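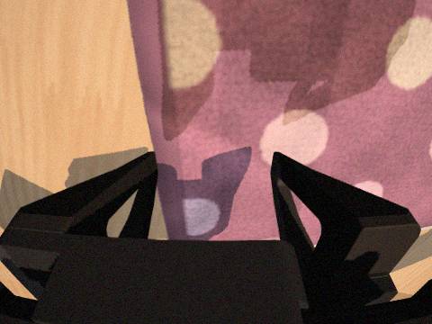
Figure 1. Pink cloth-textured item with pale polka dots on a light wooden surface. Source: Dakatau image collection.

4.2 Do reminder letters reduce textile waste?

The claim that a reminder letter changes how households get rid of old clothes rests almost wholly on the Prindau trial, and we think it has been given more weight than it can bear. The trial wrote to 1,456 households and asked them, in July, how many garments they had thrown away since the letter arrived. Only 519 replied. Those who answer a letter about waste are likely to be those who already care about it, and the report makes no attempt to deal with this.

The Stokska study is often cited in support. It used the same form, with the same vague wording ("unwanted items"), so any fault in the first set of answers will be found in the second. Its authors treat a towel cut up for rags as waste avoided, while a towel given to a neighbour is left out altogether. We could find no grounds for either choice.

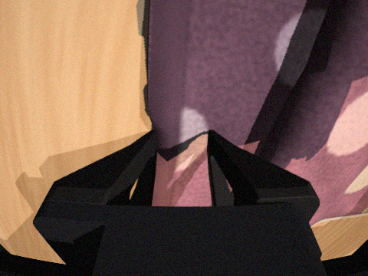 A better test would weigh what goes into the bin. Klinhom did this for 278 households over 3 collection rounds and found no clear gap between those who had been sent the letter and those who had not. The sample is small, and one round was weighed on a different scale, so we would not lean on it too heavily either. Still, it measures cloth where the other two measure memory, and it is odd that later reviews mention it only in a footnote.

We also doubt that garments are the right unit. A child's sock and a winter coat each count as one item in both surveys, and neither report gives weights from which the totals could be worked out again. Section 4.3 turns to the cost figures, which have similar gaps.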